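Início > Quem somos > A nossa história

Olá! Sou eu quem está por trás da Broltgate, uma oficina pequena que monta kits de treino para robôs humanoides. Começou em outubro, com 2 bancadas emprestadas e muita teimosia, e o primeiro produto foi o Brekier – um conjunto de plataformas de madeira e software para ensaiar equilíbrio e braços dentro de casa.

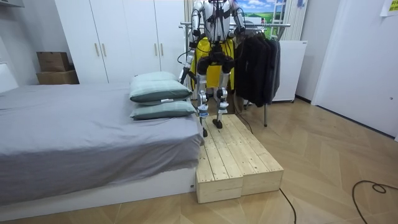
Depois veio o Kubo, o serviço de acompanhamento: durante 9 semanas ajudo a sua equipa a preparar o espaço, a escolher as tarefas e a rever os registos (sim, respondo eu às mensagens, às vezes tarde!). O kit base custa 444 euros e traz 3 módulos, que encaixam sem ferramentas especiais.

Agora ando às voltas com o Skilley, uma biblioteca de exercícios para quartos e salas pequenas. Ainda tem arestas por limar – a parte das dobras de roupa dá-me cabo da cabeça –, mas quem quiser experimentar pode escrever-me.

Última atualização: 17 de setembro de 2025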